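11 November 2020

Finish tests, oil-varnish blend on the bench panels, continued from last week.

Third coat went on Monday, wiped back after 10 minutes this time. The earlier panels were left closer to half an hour before wiping and came up sticky at the edges, so the shorter time stays. Shop was at 66 F when I started and 63 when I left. Humidity not recorded, the Clekia meter needs a battery again.

Panel 1 (maple, sanded to 180): even, low sheen, no raised grain. Can still feel a little drag with a fingertip across the end grain.
Panel 2 (maple, sanded to 320): glossier than 1 but took less color. Water drop left overnight made a ring. Ring was mostly gone by lunch.
Panel 3 (birch, sanded to 180): blotchy, same as every birch panel so far. I would drop birch from the set unless somebody wants to try the washcoat.
Panel 4 (birch, washcoat first): not coated yet. Out of the thinned shellac. Cartwright has it on back order.

Ruby-Lee Faulkner came by and did the rub test on 1 and 2 with the gray pad, 163 strokes each, same weight on the block. Panel 2 dulled sooner. She thinks the film is sitting on top of the wood at 320 and would rather stop at 220 for everything. I don't have a panel at 220. Will cut one from the offcuts under the saw.
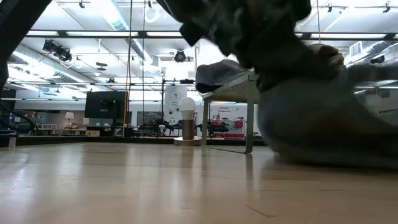 Other thing from that test: the weight slid on the block about halfway through panel 2 and she had to reset it. So the comparison is not perfect. I would repeat it before telling the Osov people anything. They want an answer on sheen by January and care less about water rings, but the last tabletop we sent them came back over a water ring, so I'm keeping that test in.

Can check. The Jilik can (lot 2877) had a skin on it when I opened it. Cut the skin out, strained what was left through a paint filter into two small jars, filled to the neck. Marked both with the lot number and date. If the next coat from these dries slow, suspect the can first. Coat three on all the panels came out of the older can, so nothing above is affected.

Rags are flat on the rack outside — please do not put them in the bin by the door until they are stiff. I found one balled up this morning.

Sanding notes, mostly for me: the 180 discs are loading up fast on the maple. Went through four on two panels. Tried the crepe block and it bought maybe one more panel per disc. Order the mesh ones next time.

To do:
Cut and sand panel 5, maple, 220.
Repeat rub test on 1 and 2, fresh pads, tape the weight down.
Battery for the meter.
Call Cartwright about the shellac.
Coat four on 1 and 2 only if the rub test says it's worth it — otherwise leave them at three and let them cure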